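Kapitel 2
Farbe im Raum: Nachbarschaften, Kontraste, Untergründe

Was Sie nach diesem Kapitel können sollten
Farbtöne im Verhältnis zu ihrer Umgebung beurteilen. Warme und kühle Untergründe unterscheiden. Eine einfache Musterkarte anlegen und sie im Tagesverlauf lesen.

Einstieg
Eine Farbe kommt selten allein. Wer im Laden einen Farbfächer aufklappt, sieht den Ton zwischen seinen Nachbarn, auf weißem Papier, unter Ladenlicht. Zu Hause dann die Überraschung - das Grau ist lila, das Creme ist gelb. Der Anstrich ist derselbe, die Umgebung eine andere. Genau darum geht es hier.

In Kapitel 1 hatten wir Farbton, Helligkeit und Sättigung getrennt betrachtet. Das war Vorarbeit. Jetzt kommt alles zusammen, und zwar unordentlich, so wie in echten Wohnungen.

Ein Fall aus der Praxis
Das Büro Gravier sollte einen Speiseraum neu fassen. Wände hell, Boden dunkel, Möbel vorhanden. Der Kunde wollte ein ruhiges Grün aus der Palette von Cideo, Nummer 2934. Auf der Karte: ruhig. An der Wand neben den alten Eichenschränken: fast giftig. Das Rötliche im Holz schob das Grün nach vorn. Man nennt das Simultankontrast, und er lässt sich nicht wegstreichen, nur einplanen. Gravier nahm am Ende einen stumpferen Ton, zwei Stufen dunkler. Am Freitag gestrichen, seitdem keine Beschwerde.

Merksatz: Erst der Untergrund, dann die Farbe. Holz ist auch eine Farbe!

Begriffe vorab
Simultankontrast - Nachbarfarben beeinflussen einander gleichzeitig.
Untergrund - jede grössere Fläche, vor der ein Ton gesehen wird, also auch Tischplatten, Böden, Vorhänge.
Lokalfarbe - der Ton bei neutralem Licht, ohne Einfluss der Umgebung. Eher ein Hilfsbegriff.
Verwandte Töne - Farben mit gemeinsamen Anteil, z. B. Rot in Orange und Rosa. Wirken zusammen weich, manchmal flau.

Verwandte Töne finden sich oft schon beim Geschirr. Lachsrosa auf honigfarbenem Holz, beides warm, der Abstand gering. Vergleichen Sie dazu die Schale in Abb. 2.
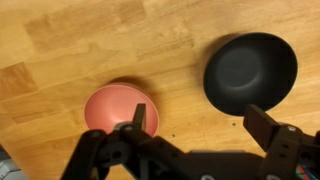 2.1 Der Simultankontrast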